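Quiénes somos

Hola. Si has llegado hasta esta página es probable que hayas leído algo nuestro sobre grifos, o que alguien te haya contado que en Fuscombe nos pasamos el día abriendo y cerrando cosas con un brazo robótico. Las dos versiones son bastante fieles a la realidad.

Somos un equipo pequeño (siete personas, contando a quien lleva las cuentas y también atornilla cuando hace falta) y trabajamos en manipulación robótica dentro de casas. Cocinas, baños, lavaderos, ese tipo de sitios. Empezamos en un bajo prestado de la calle Panyasiri, con un solo brazo y una mesa que cojeaba, y seguimos en la misma calle, aunque ahora con calefacción.

Lo que hacemos

Nuestro proyecto principal se llama Hiltell y es un método para que un robot aprenda a usar mandos pequeños: manijas, palancas, pomos, llaves de paso. Yo vengo de la visión por computador y cuando me uní al grupo pensaba que lo difícil sería encontrar el mando en la imagen. Pues no tanto. Lo que nos quitaba el sueño era todo lo que pasa después de tocarlo, porque una manija cromada refleja media habitación, resbala y gira alrededor de un eje que el robot no ve por ningún lado.

Así que en Hiltell el robot no intenta adivinar el eje desde lejos. Se acerca con la cámara de la muñeca, cierra los dedos con poca fuerza y hace un movimiento mínimo, casi un tanteo. Con lo que nota en ese primer milímetro corrige la trayectoria, y sigue tanteando y corrigiendo hasta el final del giro. Si el esfuerzo sube más de la cuenta, suelta y vuelve a probar desde otro ángulo. Es lento, ya lo sabemos, ¡pero rompemos muchas menos cosas que antes!
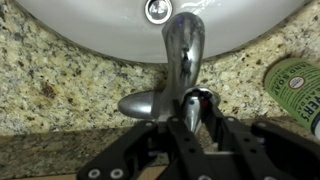
La pinza en la manija derecha de un grifo cromado, vista desde la muñeca del robot.

Los grifos de dos manijas nos gustan especialmente. Parecen simétricos y luego cada lado tiene sus manías: uno va duro, el otro baila un poco, y el caño siempre está en medio justo cuando el brazo quiere pasar. Además en una encimera de verdad hay jabón, hay manchas, hay brillos, y preferimos entrenar con todo eso puesto.

Hasta dónde hemos llegado

Para la última versión grabamos 3736 demostraciones, guiadas a mano por gente del equipo, y reservamos 700 intentos aparte para evaluar con mandos que el modelo no había tocado nunca. El tanteo inicial es lo que más se nota. Cuando lo quitamos, el robot sigue llegando bien a la manija pero se le escapa a mitad del giro, sobre todo en las de forma cónica, donde los dedos tienden a irse hacia arriba. Con el tanteo activado eso pasa bastante menos.

Lo que todavía nos sale mal: los mandos muy pegados a la pared, los que hay que presionar y girar a la vez, y cualquier cosa con jabón encima. De esto último tenemos una colección de vídeos que nos da mucha risa y un poco de vergüenza. También nos cuesta saber cuándo parar, porque un grifo cerrado y uno casi cerrado se parecen muchísimo desde la muñeca. Estamos probando a añadir un micrófono para oír el goteo y de momento me reservo la opinión.

Cómo trabajamos

Casi todo lo hacemos en casas y cocinas reales que nos dejan por unos días. En el taller hay una maqueta de baño que sirve para depurar, pero cualquier resultado que publicamos tiene que haber salido fuera de ella. Es una norma vieja del grupo y nos ha costado más de un retraso (y alguna discusión larga a la hora de comer).

Los datos los limpiamos con Flavport, una herramienta que escribimos para nosotros y que después abrimos. Sirve para revisar episodios, marcar el momento del contacto y tirar lo que está mal grabado. La documentación es mejorable, lo admito, la escribí yo. En enero sacaremos una versión nueva que por fin importa grabaciones de dos brazos.

Si quieres venir

Aceptamos estudiantes en prácticas dos veces al año. No pedimos un expediente brillante; nos interesa que te guste trastear y que tengas paciencia para repetir un experimento cuando ya es la hora de irse. También buscamos cocinas y baños, cuanto más raros los grifos mejor. Vamos, montamos el brazo, grabamos y lo dejamos todo como estaba.

Puedes escribirnos desde el formulario de contacto o pasarte por el taller, avisando antes para que alguien te abra, que el timbre no se oye desde el fondo.

Última actualización: 29 de octubre de 2026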